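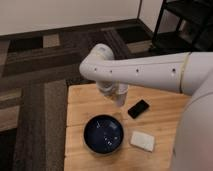 2. Programming and Audience Response at the Solanberg Summer Concerts

This section of the report examines how the Solanberg concert series selected its performers and how audiences received them. The series is held each July in the Trevorer Hall, which seats 400 people. Admission is free for residents under 18.

Method

Printed questionnaires were placed on the seats before the closing concert, a vocal jazz program by the Tello Quartet. A total of 148 completed forms were returned. Gijs Cuypers conducted the follow-up interviews, each lasting 30 minutes, with members of the audience who had agreed to be contacted.

Findings

Most respondents learned of the concert from a friend or relative. Few had seen the posters in the library. Older listeners asked for more standards and a longer intermission — the present one was considered too short for the line at the refreshment table. Younger listeners wanted an earlier start than 8 p.m.

Opinion was divided on the opening act, the Trument Brass Ensemble. Several respondents found it too loud for the hall, and two asked that it be moved outdoors.

Limitations

The forms were offered at one concert only. Responses should not be taken to represent the full season.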